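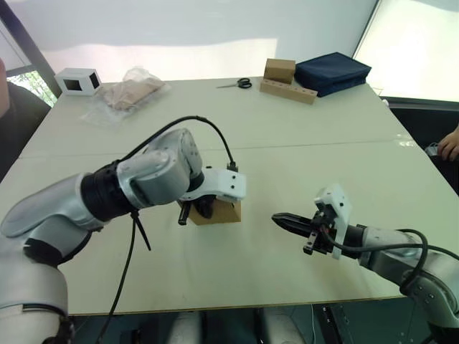
Both arms at the bench, with the left gripper lowered onto a small cardboard block.

Recovering from a grip disagreement during two-arm carton handling

Last updated: 26/06/2026

This page sets out the procedure for dealing with a grip disagreement on the two-arm bench at Flevomstead. The fault occurs when both grippers are holding the same item and the controller receives conflicting reports of whether it is held. Both arms stop, the status line shows "hold mismatch", and the grippers stay as they were at the moment of the stop.

The procedure was rewritten after an incident in October, when an operator cleared the fault from the console with a carton still held by both arms. The left gripper opened as instructed. The right arm then resumed its stored path, carried the carton across the bench and pulled a wrist cable out of its connector. There were no injuries. A review of 2,358 logged cycles found 17 further stops of the same type, most of them on open cartons with thin or cut edges.

Before you begin

You must have completed the Trodau bench induction. A second person must be present and must stay within reach of the emergency stop throughout. Do not put a hand between the grippers while the arms are powered, even if they have been still for some time. An arm in this state is paused and may move without warning.

Step 1. Make the stop safe

Press the emergency stop. Do not rely on the pause button, which leaves the stored path in memory. Confirm that the status line reads "drives off" before anyone leans over the bench, and write down the time of the stop.

Step 2. Find out how each gripper is holding the item

Look at the live view from each wrist camera in turn and decide whether the board lies between the fingers, is pressed from one side only, or is not touched at all. Cut-outs and notches need particular care.

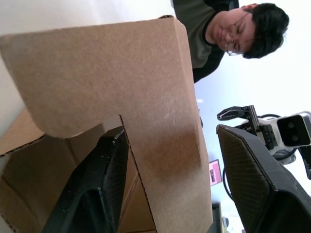
Record the result for each arm separately on the fault sheet. If one gripper has board between its fingers and the other is only pressing, treat the item as held by one arm and expect it to swing when it is released.

Step 3. Support the item

With the drives off, the second person places the foam rest under the item. If it is held too high for the rest, use the adjustable stand from the Narico kit. Never support a carton by its flaps – they fold under load and the full weight passes to whichever gripper still has hold.

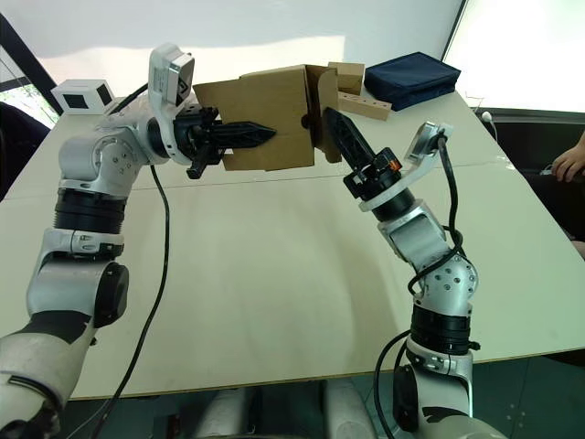 Check also that no cable passes between the item and an arm, or lies where a lowered carton would trap it. Free any such cable by hand while the drives are still off.

Step 4. Release one arm at a time

Keep hands clear, reset the emergency stop and select "manual, single arm". Open the gripper with the weaker hold first. Wait for the item to settle on its support, then open the other. Do not use "release both".

Step 5. Clear the stored path

Back each arm away from the item in manual mode, then choose "discard path". The fault must not be cleared before this is done. Close both grippers and run the slow approach test, watching the gap between the two sets of fingers at all times.

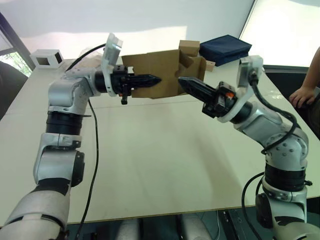 If either arm hesitates or the fault returns, press the emergency stop and report the bench as out of use. After 2 such stops in one shift the finger pads must be inspected, whatever their recorded age. Pads are otherwise replaced every 3,000 cycles.

Completed fault sheets should be sent to Siu-fong Mak, who maintains the record for all benches.

Comments

Dvorak
Does Step 4 apply if only one gripper was closed when it stopped? We had this last week and were not sure which arm to choose.

Siu-fong Mak
Yes. Open the closed gripper last, with the item on its support. I will add a line to the fault sheet.

benchtwo
The "discard path" option is greyed out for us until both arms are in manual. It may be worth saying so in Step 5.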